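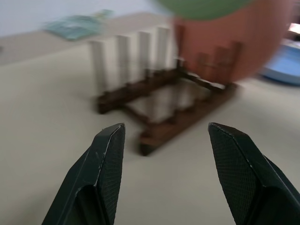
Heltness, the homeware maker, has added a low wooden rack to its Onsri range of tabletop storage, on sale in the United Kingdom and Ireland from 6 March 2019. The Onsri rack is meant for people who keep small upright things on a worktop, desk or craft table and are tired of knocking them over. It lies flat on the table, with two long rails joined by crossbars much like a short ladder. White tubes can be stood in a row along one rail, as they are on the dark brown rack shown, and the open gaps between the crossbars leave the tabletop within reach of a cloth.

The rack was developed with Cudix, the design studio that drew up the first Onsri shelves and hooks. Early versions had a solid base. Customers who tried them at home said that crumbs, glitter and spilt salt collected in the corners and were a nuisance to get out, so the base was dropped and the rails were made heavier to keep the rack steady.

Heltness asked 1651 of its customers last December what they most often had to move before they could use their kitchen table. Small bottles, tubes and jars came first, ahead of post and school books. Many of those who replied said they already owned a box or basket for such things but had stopped using it, as they had to tip everything out to find the one they wanted.

The Onsri rack comes in dark brown only. A paler finish was considered and may follow if there is enough demand. It needs no tools and no fixing to the wall, and can be wiped with a damp cloth. It should not be put in a dishwasher or left standing in water. Two racks can be placed end to end on a longer table.

The rack will be sold through the Heltness website and in 16 shops run by the home and garden chain Pruteck. Shops will have one on open display so that customers can try it with their own containers – staff have been asked to keep a clear space beside it for this. Orders placed online are sent out within two working days.

Spare parts for everything in the Onsri range, including the new rack, will be kept in stock until at least the end of 2027. Customers who have lost or damaged a part can order a replacement through the website without sending the whole item back.

Notes to editors

Heltness makes storage and small furniture for kitchens, hallways and workrooms. Samples of the Onsri rack are available to press on loan. Requests should be made through the press page of the Heltness website, giving a delivery address and the date by which the sample is needed.

Ends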